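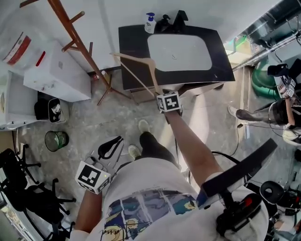
Plernley home fair, Tuesday, notes before I forget

Got there at 9, doors supposed to open at 9, doors opened twenty past. Line went back past the bus shelter. Parking is $6 now, cash or the app, and the app wouldn't load. Bring cash.

Typing this up fast because a few people asked if it's worth the drive. Short version: yes if you're doing a bathroom or a closet, no if you're doing a kitchen. Kitchens were thin this year. Two aisles and half of one was countertop samples.

Hall A first. Bathrooms, tile, faucets. Crowded by ten. Vondo had the big corner spot again and a line of vanities, narrow ones up front, which was what I wanted. Our upstairs bath is tiny and everything at the store near us starts at 36 inches, we can maybe fit that if we rehang the door. Asked about going smaller. They do, but the drawers get shallow and you lose most of the top one to the plumbing. Good to know before ordering. Price on the 36 was more than I wanted, fair discount only if you put a deposit down the same day. Did not put a deposit down. Took the brochure.

Try the drawers on everything. Seriously. Pull them all the way out and lean a bit. Big difference from one booth to the next and you can't tell from a website.

Tile: lots of green. Lots of small square stuff. One booth was handing out sample chips but only three per person, so go with a friend.

Coffee in the lobby, $4.50, burnt. There's a better cart out the side door by Hall B, didn't find it till I was leaving.

Hall B, closets and storage. Quieter, better lit, people actualy had time to talk. Thygesen was the one I liked best. Rods, shelves, pull-out racks, all on a rail so you can move things later. Woman there spent a good fifteen minutes on my sketch and told me my rod was too low for coats, and she was right, I went home and measured. She also said double rods are fine for shirts but leave one tall section somewhere or you'll be folding dresses over a chair forever. That's my house already.

Install is extra. Quote takes two weeks, they said. Last year a different company told me two weeks and it was six so we'll see.

Savance was next to them, cheaper, more of a do it yourself kit. Starter kit $97, no doors, no drawers, just the uprights and two shelves. For a laundry room or a kid's closet I'd do it. Shelf flexed a little when I pressed the middle. Ask about the thicker shelf, it isn't on the price sheet but they have it.

The talks. Went to one, "Small Bathrooms, Fewer Regrets." Half sales pitch but the fan part was useful. Run the fan a good while after a shower, not just during, and check that the duct goes outside and not just up into the attic. Checking ours this weekend. Kind of scared to. Skipped the paint talk, room was full and hot.

Heard someone on the PA say 3,000 tickets sold ahead for the week. Felt like most of them came to Hall A at eleven. Go early or go after two.

Food: skip the hall, walk over to the diner across Route 9 road, whatever it's called, the one with the blue awning. Soup and half a sandwich, in and out in thirty minutes.

Restrooms clean. Benches, not enough. Wear real shoes, its all concrete floor and my knees were done by one o'clock.

Stuff to bring next time:
tape measure (forgot it, borrowed one)
photos of the room, with the door open and shut
sketch with ceiling height on it
a bag with handles, the free ones rip

Still need to call Thygesen back about the corner section and find out if Vondo ships the narrow one without the sink. Will update when I get the quote.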